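Door and Tabletop Training in Simulation: Progress Report to Zwane

Prepared by Nosipho Shabalala, Plidach project

Work since the December report has gone into the simulated house. The aim for this period was a single policy that can get a two-armed robot through a door and then work at a surface, with no hand-written switch between the two tasks. Radosław Kwiatkowski finished the new room generator, and we now build 2000 room layouts per training run.

The door task was harder than planned. Aiman Latuheru rewrote the reward so that the policy gets credit for keeping the door under control during the swing. With that change, 90 percent of the test runs ended with the robot through the opening. The tabletop task is at an earlier stage and has no score yet.

Views from the robot in the simulated house:

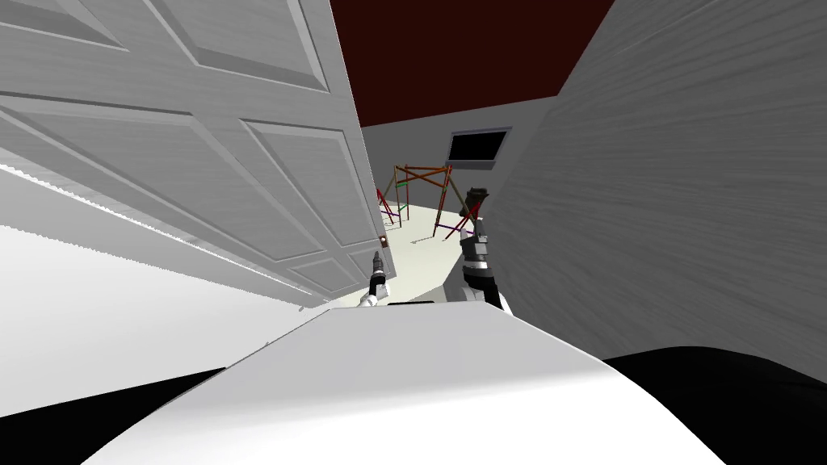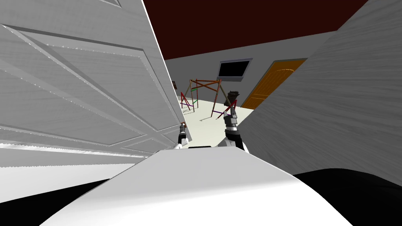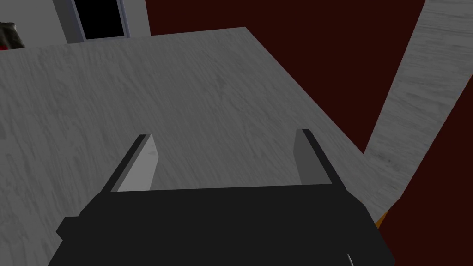

When will the policy be tried on a real robot?

We plan to start once the tabletop task has a stable score. Arnout Mertens has reserved 2 weeks of lab time at Ellholm for it, and the first trials will cover doors only.

Spending is within the approved budget. Compute costs ran over in the first month, when we trained 4 versions of the reward side by side, and dropped after we settled on one. Mpho Mkhize will send the itemized costs separately.

Next period we will finish the tabletop scoring, add doors with stiffer hinges, and write up the reward change for publication. We ask that the second payment go ahead on the agreed schedule.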